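Platar gripper, wrist camera kit and tool panel: long-term review

Reviewed by Volkan Akbulut
02/11/2024

The Platar is a small electric gripper sold as a kit with a wrist camera, a controller, and a flat gray tool panel with mounted holders. The pitch is that an arm can park a hand tool in a holder and pick it up again without a dedicated tool changer. I ran the kit on a Lalon bench arm at the Zodavska repair shop through most of October. The list price is $749. The price is fair for the hardware. The firmware has a fault that buyers should know about before they leave the unit running alone.

Mechanical quality is good. The black finger links show no measurable play after a month, and the bolts held their torque without thread locker. The panel went onto our existing aluminum extrusion with ordinary T-nuts. The holders come in several shapes. The open-topped U brackets suit slim tools held upright. The recessed rectangular frames are for flat parts, and they were the least useful to me.

The test was a repeated park and pick cycle with one slim tool. The arm brings the tool up to the holder, seats it, opens, backs off, waits, and returns. The log covers 758 cycles.

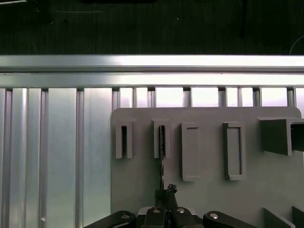 Wrist camera view, slim tool upright at the second holder.

The fault first appeared at cycle 325. The arm drove the tool into the wall of the U bracket and kept pushing. The contact stop is supposed to trip when motor current rises above a set limit. It did not trip. The arm went on until its own joint limit halted it. The bracket was bent outward and had to be replaced. The tool survived with a scuffed shank.

I saw the same thing again at cycle 422, with a new bracket and a fresh calibration. Both times the controller log showed the gripper in its "seated" state several millimeters before the programmed depth. Once that state is set, the firmware stops reading the current limit and hands control to the release routine. A slight tilt in the tool is enough to set it early. I could reproduce the fault on demand by tilting the tool in the fingers before the approach.

This is a safety matter as well as a nuisance. The contact stop is the only protection the kit itself provides against pushing into an obstacle, and it is off for the last part of the stroke. A hand near the holder at that point would depend entirely on the arm's limits. Keep people out of reach while it cycles, and set the force limit on the arm as low as the task allows.

Karaca, the distributor, answered my report in two days and supplied a beta firmware that keeps the current limit active through release. I ran the rest of the log on it with no missed stops. It does produce false stops when a holder is tight, and each one needs a manual reset. There is no release date for the final version.

Pros: stiff fingers, simple mounting, readable logs.
Cons: contact stop drops out early on shipping firmware, false stops on beta, replacement brackets sold only in packs.

Rating: 3 out of 5 with the beta firmware. I would not run the shipping version unattended.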